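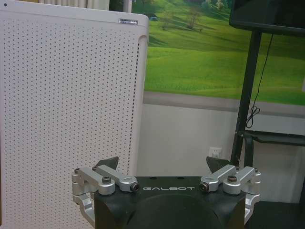

Gripper maintenance moved to a fixed schedule at Furitley

The Furitley Automation Center has placed the gripper on its Pletetti handling cell under a fixed maintenance schedule, the center announced in January. The change follows a review of service records, which showed that the finger linkages had been adjusted only when operators reported a problem.

Under the new schedule, the linkages on both sides of the gripper are inspected after every 6 shifts. A technician opens the fingers fully with nothing held, stops the arm and locks out power to the cell before touching any part of the tool. The socket bolts at the link joints are then checked with a torque wrench, and the smaller screws toward the outer ends of the linkages are examined for movement. Each fingertip is wiped clean and looked over for wear at the contact face.

Divina Sebastian, maintenance supervisor at the center, said the procedure takes nearly 5 minutes when no parts need to be replaced.

"Play in the joints builds up slowly, and operators tend to correct for it by changing the grip position in the program," Sebastian said. "We would prefer to find it at the bolt."

Fingertips will be replaced in pairs, even when only one shows wear. After any replacement, the open and closed positions must be set again and the cell must complete 3 test picks at reduced speed before it returns to normal duty. Results are entered in the cell log and signed by the technician and the shift lead.

The center has also revised its spare parts list. Two complete sets of fingertips and one set of link bolts will be kept in the tool room, with further stock held at the Vanhove site. Bolts removed during a repair are to be discarded and may not be refitted.

Training on the procedure is open to all technicians assigned to the cell. Staff at the Gelitz site will adopt the same schedule once their own inspection forms have been approved. Questions about the forms should be directed to the maintenance office.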